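Notebook, October, afternoon session
Written by Letay, checked by Hagos

Wrist camera and the repeated wallpaper

The question from last time was why the pose estimate jumps when the arm works close to a corner. Fasil thinks it is the matching and not the calibration. I wanted to see it with cloths, since this is the task we have to show for Skakitz.

Setup: same gripper, same wide lens, no undistortion before matching. Feature limit 500 per image. I ran 24 picks in the papered corner and wrote down each time the estimate moved while the arm was standing still.

Result: the jump came in 3 of the picks, always with the camera turned up to the walls. In the worst one the position went nearly 130 mm to the side and then came back by itself. The size of the jump is close to one repeat of the pattern, so I believe Fasil is right. The urns and the leaves come again and again on the pink paper, and the matcher takes one for its neighbor.

For the next test I chose a view with the lavender cloth already held in the fingers, the red fabric on the floor by the right wall, and the metal trim visible in the corner. The trim and the baseboard do not repeat, so they should help.

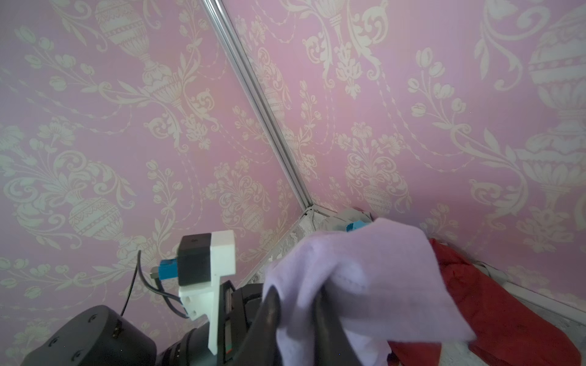
Changes to try

1. Mask the gripper and the bracket. They move together with the camera and give false "still" points.
2. Undistort first. The pattern is bent toward the edges of the image and I do not trust the matches there.
3. Add line features for the trim and the baseboard. Amanuel has some code from Dritura, ask him which version.
4. Throw away a match when the second best is almost equally good. Our threshold is too soft now.

Open: the cloth fills a big part of the view after the grip, so fewer points remain. I did not separate this effect from the wallpaper. Hagos wants the same picks against a plain wall before we change anything, and I agree.

Logs are in the Gurcombe folder, under corner_cloth.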